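Is a paid floor plan service worth it before moving walls?

Home and Garden > Layout and planning
Asked by Yutong Lu, 2024-01-15

We're in a 1930s semi in Birkham and want to knock the kitchen through into the dining room. A firm called Cultedier has quoted us £633 for a "spatial planning package", where somebody comes round with a laser measure, draws up the ground floor and gives us three layouts with a walk-through on the computer. Building work, structural engineer and anything to do with the council are all extra.

My husband thinks it's money well spent. I'm less sure. I've seen their sample walk-through and it looked lovely, but the room in it had no radiators, no meter cupboard and no coats on the floor, so I do wonder what we'd be paying for. Their salesman also told us that people who skip this stage "typically lose thousands", and when I asked him where he'd got that from he changed the subject to worktops.

Has anyone used one of these services and found it changed what they built? Or could we do it ourselves with a tape measure and some free software? We can both use a computer but neither of us has drawn a plan before. The wall between the rooms is brick, and there's a chimney breast on the dining room side that we'd like to keep.

3 people found this helpful to read

tapeandpencil
Member, 1,533 posts

Do it yourselves. I've done two kitchens and a loft and never paid for a layout.

What the package gets you is a measured drawing, and you can make one in an afternoon. Measure each room at floor level and again at waist height, because in a house that age the two won't agree. Measure both diagonals as well. If the diagonals differ, the room isn't square and the drawing needs to show it, or your units won't fit in the corner. Mark the windows from the corner to the frame and note the sill height. Then sockets, pipes, radiators, the boiler flue and which way each door swings.

I'd be wary of the three layouts. When a neighbour used a similar service, all three had an island in the middle, and it so happened the same firm sold islands. I'm not saying Cultedier does that, I've never dealt with them. Ask who supplies the kitchen if you like one of the designs, and whether they get anything for the introduction.

The brick wall is where your money should go. Don't let anyone tell you from a drawing whether it's holding the upstairs up. Pay a structural engineer to come and look, and tell them about the chimney breast before they visit. The engineer will want dimensions too, and they'll take their own whatever you hand them, so you could easily end up with the place measured three times and two invoices for it.

Duan_fan_88
New member

just use Skoron its free and really easy, did my whole house in a evening and it looks amazing. you dont need an engineer for an internal wall my brother in law took his out and its been fine

pellmellpam
Regular, 2,587 posts

Please ignore the bit above about not needing an engineer. "It's been fine" is what people say until they come to sell and the buyer's solicitor asks for the building control certificate.

On the software, I half agree. I used Skoron for our back extension and it does what it says, though I think people give it far too much credit. It's good for finding out whether a table fits. It's poor at telling you whether you'll like the room, and I'd say the same of the paid kind. I spent weeks turning our kitchen round on the screen, quite convinced I was learning something, and the two things that annoy me every day are the noise of the extractor and the glare off the patio at teatime. Neither showed up in any version.

Perspective fools you as well. Most of these programs start you off with a wide view, and a wide view makes a small room look like a hotel lobby.

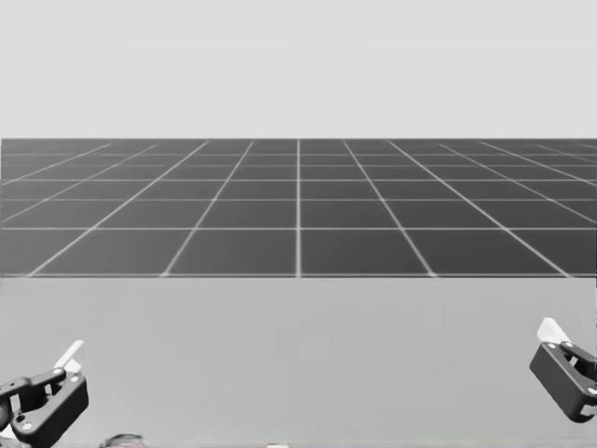
So before you believe any walk-through, ask what height the viewer is set at and how wide the view is. If the person showing it to you can't answer, treat it as an advert. Then look at the flat plan with the sizes written on it, which is a lot duller and much harder to fudge.

What helped us far more was masking tape. We taped the new units out on the old floor, full depth, with the doors open, and lived round them for a fortnight. I walked into the "peninsula" so many times that we made it shorter. We also put a cardboard box where the fridge was going and found that you couldn't get past it with the oven door down. You can't do that through a brick wall, obviously, but you can tape out the combined room in the garden or on a drive if you've got the length.

As for the £633, I'd want three things in writing before I paid: the drawing as a file you can keep and pass to any builder, a stated accuracy for the measurements, and what they'll do if a unit doesn't fit because they got it wrong. We asked another firm that last one in April and they went very quiet. If Cultedier says yes to all three then it's a fair price for people who hate measuring. If they say the file stays with them, you're paying to be their customer.

And I'd ask your salesman again about the thousands. He'll have had time to think of something.

Yutong Lu (original poster)

Thank you, especially for the masking tape idea. I rang and asked about the file. We'd get a PDF, but the editable version is "available at an additional cost", and they wouldn't say how much until after the survey. We're going to measure it ourselves and put the money towards the engineer. My husband would like it noted that he still thinks the walk-through looked nice.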